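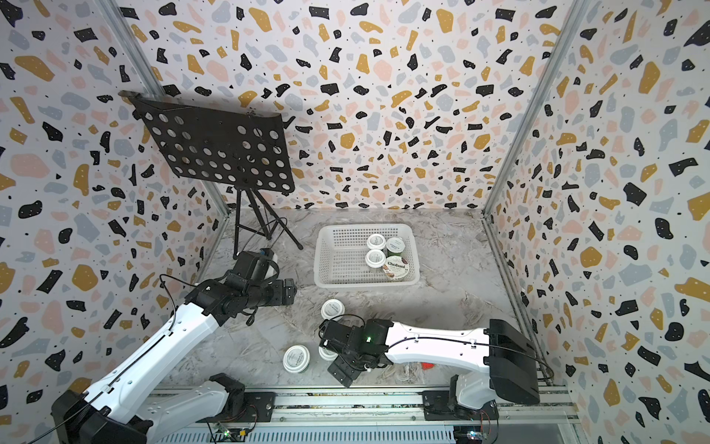

Basket storage for yoghurt pots: revised method

Kitchen notes, 3 Feb 2019

The Stinum building changed over to open baskets for small dairy items in the ground floor fridge last June. The method printed then covered cartons and jars in detail and gave yoghurt pots a single line ("place in basket"). Several members have asked for more than that. The text below replaces section 4 of the kitchen sheet. Sections 1 to 3 are unchanged.

Basket type

Use the white plastic baskets with slotted sides and base. Cold air has to pass through the base as well as the walls, so do not line the basket with paper, cloth or a tray. The solid-sided tubs from the Vukier cupboard are for dry goods and should stay there. Two of them were found in the fridge in January with condensation standing in the bottom.

Baskets are allocated by shelf:

Upper shelf: opened items, labelled with name and date.
Middle shelf: unopened pots, basket A and basket B.
Lower shelf: milk and tall bottles, no basket.

Loading limit

Yanti Ngau weighed a filled basket from the middle shelf before the refit and again after it. The first came to 1325 g and the second to 781 g, both including the basket. The heavier load bowed the wire shelf enough to catch the top of the drawer beneath. We are therefore working to a limit of one layer per basket. A second layer is not permitted even where the pots are small.

Loading order

1. Empty the basket onto the worktop. Wipe the base and the inside walls with a damp cloth and leave to drain.
2. Stand the new pots on the worktop beside the basket and read the dates before anything goes in.
3. Load the far corners first. Wide pots go against the back wall and narrow ones in front of them.
4. Put the latest dates at the back and the earliest at the front.
5. Leave a finger's width between the last row and the near wall, so that a pot can be taken out by its side. Lifting by the lid is the usual cause of a torn seal.
6. Return the basket with its short side facing the door.

Mixed brands may share a basket. Sorting by brand was tried in the autumn and abandoned, as it led to half-empty baskets and old stock sitting behind new. Date is the only sorting rule.

Orientation

Pots are to stand upright with the lid uppermost. Most of the printing that matters to someone looking down into a basket is on the lid, and on many pots the side label cannot be read at all once they are packed together. If the date is printed on the side or base, copy it on to a strip of freezer tape and fix the strip to the lid. Do not write directly on foil. A ballpoint will go through it, and felt pen comes off on the next pot.

Where a lid is a plastic cap over foil, or a plastic rim with foil inside it, put the tape on the plastic. Tape lifted off foil takes the print with it.
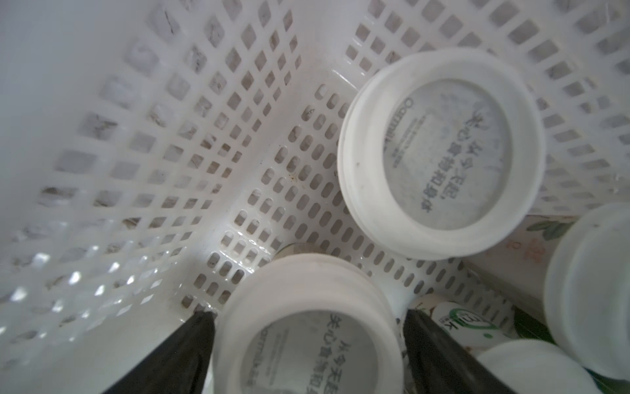
Oarmilk containers stored upright, foil seals facing the reader.

Cleaning

The slots are the weak point of this design. Dried yoghurt collects on the inner edges of the holes, where a flat cloth does not reach, and shows up later as brown or grey specks. The weekly wipe does not remove it. Once a month each basket should be taken out of service and treated as follows:

Rinse under the cold tap, base upwards.
Soak for 17 minutes in hand-hot water with washing-up liquid.
Work a bottle brush through the slots from the outside, turning the basket a quarter at a time.
Rinse again and stand on end to dry.

The soaking time was settled by trial. Shorter soaks left deposits in the corner slots and longer ones gave no improvement. Soda crystals may be added for a neglected basket. Bleach must not be used on anything that goes back into the fridge.

The Flerutska cleaning paste supplied last year was withdrawn from the kitchen after it left a film on the shelf glass. Any remaining tubs can be handed in at the office.

Surfaces

Unloading is best done on the marble-patterned top nearest the sink. The veining hides small splashes, so wipe the whole area afterwards and not only the marks that can be seen. Pots carry condensation when they come out of the cold and will slide on a smooth surface if pushed from above. Move them one at a time, holding the side.

Pots on their sides

A pot found lying down in a basket should be picked out and checked before it is stood up again. Press the centre of the foil lightly and look at the seal all the way round the rim. 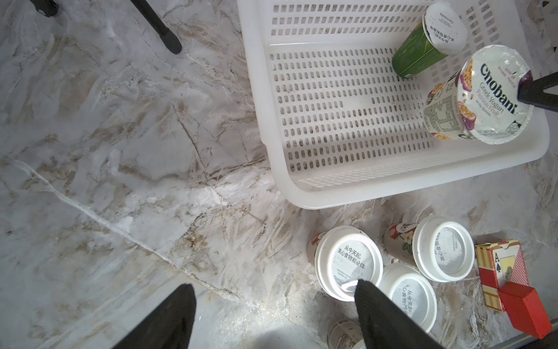 If the seal is sound and the outside is clean, the pot can go back upright in the front row and should be eaten first. If there is any yoghurt on the rim, wipe it, look again, and discard the pot if more appears. Fruit layered pots need a little more attention than plain ones, as fruit syrup is thin and will find its way past a poor seal well before the yoghurt does. Staining on the wall of the basket next to a fruit pot is usually the first sign.

Do not lay pots down on purpose to fit more in. When a basket is full, the remaining pots go into the other basket. When both are full, they stay with the person who brought them.

Pots left out

Unopened pots left on the worktop with no name are a separate matter, and the earlier sheet did not deal with them. The rule from now on is that they are not put into a basket by anyone other than the owner. There is no means of telling how long they have been standing, and once they are in the fridge they look the same as everything else. Members clearing the kitchen at closing time should dispose of them and rinse the containers for recycling. Foil lids go in the metals box, separated from any plastic rim. Paper wrappers go with the card.

Thermometer

The fridge dial has been set so that the middle shelf reads 5 degrees with the door closed for an hour. Please leave it there. The sensor hangs at the back left and reads high when a basket is pushed against it, so keep basket A slightly forward.

Spare parts

Four replacement shelf clips have been ordered through Conceição and will be kept in the drawer under the kettle. Two spare baskets are on top of the tall cupboard. Corrections to this section should be sent to Yanti Ngau in writing, with the step number.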